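News > Connectivity > Outages and Restrictions

Brirken goes offline for exam season, again, and this time the paperwork came late

Nov 3, 2023

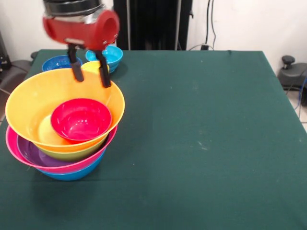

Mobile internet service in the Brirken district dropped out shortly before eight in the morning and stayed out until the middle of the afternoon, according to measurements published by the monitoring project Toma. The cut coincided with the first sitting of the regional school-leaving exams. It also coincided with the regional communications office posting a notice, on its website, advising residents that they might have trouble reaching websites.

Toma keeps a set of small probes running in homes, shops and offices across the district, each one checking at short intervals whether it can reach a list of ordinary destinations. Of the 2,489 probes that normally answer on a weekday morning, 1,761 went silent within a few minutes of each other. The ones that kept talking were nearly all on fixed lines, most of them on the older copper network that the district has been promising to replace for years. Copper had a good day.

The biggest local carrier, Gukness, sent its customers a text message a little after nine. It said mobile data was "temporarily optimized" and thanked them for their patience. Voice calls and plain text messages continued to work, which is how the message got through. A second carrier, Vovetti, said nothing to its customers until service was back, then sent them an offer on a larger data bundle.

Regional officials say the measure was needed to stop exam questions from leaking. The same reason was given in January, when a shorter cut covered the winter resits. On that occasion the math paper was being passed around the night before the exam, several hours ahead of the shutdown meant to protect it. An inquiry was announced. Its findings have not been published, although the office confirmed this week that the inquiry is "in its final phase," the same phase it was in at the start of summer.

What is different now is the legal footing. Under rules adopted after the January cut, the office has to give written notice to carriers at least 5 days before any planned restriction, along with the hours and the area affected. A copy of the notice seen by this site is dated the afternoon before the exam. It lists the affected area as "relevant locations." The space for the end time has been left blank.

"You can't plan around a blank," said Carmela Sanna, who runs a payment terminal business that serves small shops in the district. Her company has 3,000 terminals in use there, the bulk of them on mobile connections. "I had bakers calling me at eight asking if they should reboot it. I told them to reboot it, because it gave them something to do and I didn't know yet either."

Sanna said most of her customers went over to cash, and that the cash machines were then emptied before lunch, where they were working at all. Several shops kept handwritten tabs for regulars. One pharmacy on the market street ran its prescriptions over a neighbor's fixed line, by way of a cable fed through a bathroom window. She expects to spend the next week sorting out which payments went through twice when the terminals came back and sent everything they had been holding.

She has asked the communications office for compensation before. After the January cut she received a reply informing her that claims could be submitted through the online portal. She tried to do so and found the portal closed for maintenance. It has since reopened, and her claim is listed as received.

Toma's figures show that the restriction was not very precise. The exam was held in a handful of schools, all but one of them in the center of town. Mobile data went dark across the whole district, including farmland to the north and the ferry landing, where ticket sales were suspended and passengers waved aboard. Probes in two villages just over the district line also fell silent. The villages have no secondary school.

The project's short report describes the pattern as consistent with an intentional cut at the carrier level, with mobile routes left in place but user traffic blocked. It notes that service returned in stages, beginning with Vovetti and followed most of an hour later by Gukness. Asked about the gap, a Gukness spokesperson said the company restored service "as soon as it was instructed to," and declined to say by whom. The communications office says it does not give instructions to carriers. It issues guidance, and the carriers are free to follow it.

Whether the carriers are free to do anything else is a question now in front of the regional administrative court. A group of local businesses, Sanna's among them, filed a complaint in the spring arguing that the January cut had no basis in law. The hearing has been moved twice. The most recent delay was announced by email on the morning of the exam, so most of the people it concerned in Brirken read it some time after four.

Parents have been divided. Some said they would put up with a few hours without a signal if it meant a fair exam. Others pointed out that they had been told to check the school website for changes to room assignments, and that the changes were posted at half past eight. Staff at one school ended up standing at the gate with a printed list and a megaphone, a system that by most accounts worked well.

As for the exam itself, the office said in an evening statement that the sitting had gone ahead "in calm conditions" with no leaks detected. It did not say how leaks are detected. Photos of what looked like the first two pages of the history paper were circulating in student chat groups by late afternoon, though by then everyone had already taken it, and the pictures drew mainly complaints about question four.

There are more sittings to come, with science and languages next on the schedule. The office would not confirm if mobile service will be restricted for those as well. Any decision, it said, would be announced in good time on its website.

Toma says its probes will stay on, and it is looking for more hosts with fixed lines, particularly in the north of the district. Sanna has ordered a box of carbon-paper receipt books for her customers. They are due to arrive after the exams are over - the supplier only takes orders online.

Filed under: Shutdowns, Mobile Networks, Regional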